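9 March 2019 – workshop notebook, the play kitchen table

I meant to write this up in January, when we first agreed that the play kitchen things needed proper looking after, but January went the way it always goes and so here we are in March with the kettle on and the notebook open at last. I shall try to be orderly about it, though anyone who has read my earlier pages will know how that tends to end.

We got the whole lot out this morning and spread it over the white table. I do like the white table for this. The colours show up kindly against it and you can see a chip or a bit of stuck-on label that you would never spot inside the box. The middle we left clear on purpose, so there is room to work.

Evanthia and I had a long and very friendly disagreement about how things ought to be stored. Her view is that play food belongs with play food and dishes belong with dishes, and that is how they do it at Dilwood, where she helped set up the children's corner. Mine is that a child who wants to cook dinner wants a plate and something to put on it, and wants them out of the same box, straight away! We have settled on trying it my way for 4 weeks and then hers, and whichever leaves less on the floor will be the one we keep. Thodoris says we will both claim victory whatever happens, and he may well be right.

Notes on particular pieces, while I remember.

The green colander is a great favourite of mine. Mint green, oval, with rows of little holes in the bottom. The holes do collect fluff, and a dry pastry brush gets it out far better than a cloth does (I tried both last time and ended up with cloth fluff as well as the original fluff). It goes in last when packing, upside down over the smaller things, as the raised rim keeps it from sliding about.

The lavender plate is the big one, and it decides what size of box we need. I tried it in the old Karras crate and it went in only at a slant, with the lid sitting proud, so that crate is now for cloths and aprons. Sotiris has promised to bring a wider one from the store room. I have written his name on the board so that he can't forget, and he has drawn a small sad face beside it.

Ketchup bottle, the red one. It likes to roll, so I lay it on the plate while sorting and it mostly behaves. Please don't stand it in the box on its cap. The cap is the part that gets knocked, and I should like it to last.

Small green bowl: lovely size for little hands, and a good home for the yellow piece of food while we are sorting. On that yellow piece – Eftychia and I could not agree what to call it for the list. I say banana, she says it could just as well be lemon, and we have put it down as "yellow, long" until somebody gives a ruling.

Washing. Warm water, a drop of ordinary washing-up liquid, soft brush, then on to a tea towel with plenty of space between the pieces. Don't stack them straight away, however tempting it is. I did that with the Torkitz set and had to do the whole job 2 times over.

The list itself is filed under 2482 in the blue folder. I have left a wide margin on each page so that people can add remarks in pencil, and I would be very glad if they did.

Still to do: new label for the lid, in large letters. Find the lid.
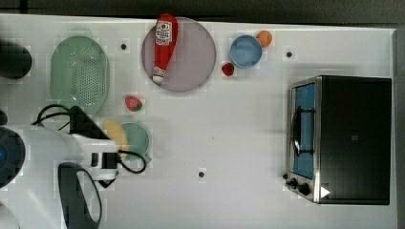
Lambros has pencilled in the margin that he'd call it a banana and be done with it, and that the lid is on top of the tall cupboard, under the aprons, where he put it when the big plate wouldn't go in flat. He would also like the pastry brush back when we have finished with the colander.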